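Readers wanted: the Maltasska tasting panel

Every fall somebody sends us a press kit saying that eating one handful of fruit before bed will fix your sleep. This year it was Pruneo, a dried plum concentrate sold in little bottles at a price we would expect to pay for dinner. The kit quotes a study. We asked for the study and got a second copy of the press kit.

So we are doing what we did with the alkaline water people, and testing it on ourselves and on you. Maltasska is a small food magazine out of Esham. We take no ads from anyone whose product we test, and that goes some way to explaining the size of our office.

What we need is 10 readers for 4 weeks, starting in October. For two of those weeks you take a spoonful of Pruneo each evening. For the other two you take a spoonful of something we cooked up in the kitchen that looks and tastes close enough to fool our own staff. You won't know which is which until the end, and neither will the person reading your sleep diary. We are aware that 10 people proves very little. It is still more than we could get the company to show us.

There is also a second, shorter job for the same group. Joo, the snack delivery outfit, claims that people who are sent a plate of small whole fruits eat less at the next meal. Maybe so. It may also be that people who know they are being watched eat less at the next meal. You will come in for lunch twice, once with the fruit beforehand and once without, and we will weigh what you leave.

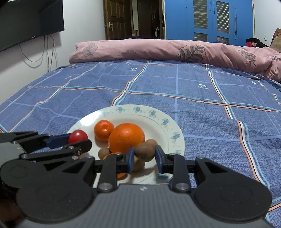
Issue 8, page 4

Who can apply: adults who live close enough to Esham to come in for both lunches, who sleep badly at least some of the time, and who can fill in a one-page diary every morning without being chased. Please don't apply if you are pregnant, take medicine for your blood sugar or your gut, or have been told to watch your potassium. If you sell supplements, we would love to hear your views, but you can't be on the panel.

What you get: both lunches, bus fare, and a copy of the full results before they go to print. There is no fee. Last time we had 1,348 replies to a call that did offer one, and a good share of them had plainly not read past the number.

To apply, write to the panel desk at Maltasska, Esham. Tell us how you slept last week, what you usually eat after 8 in the evening, and one health claim you used to believe – and what changed your mind. Keep it under a page. We reply to everyone we pick and, we are sorry to say, to no one else.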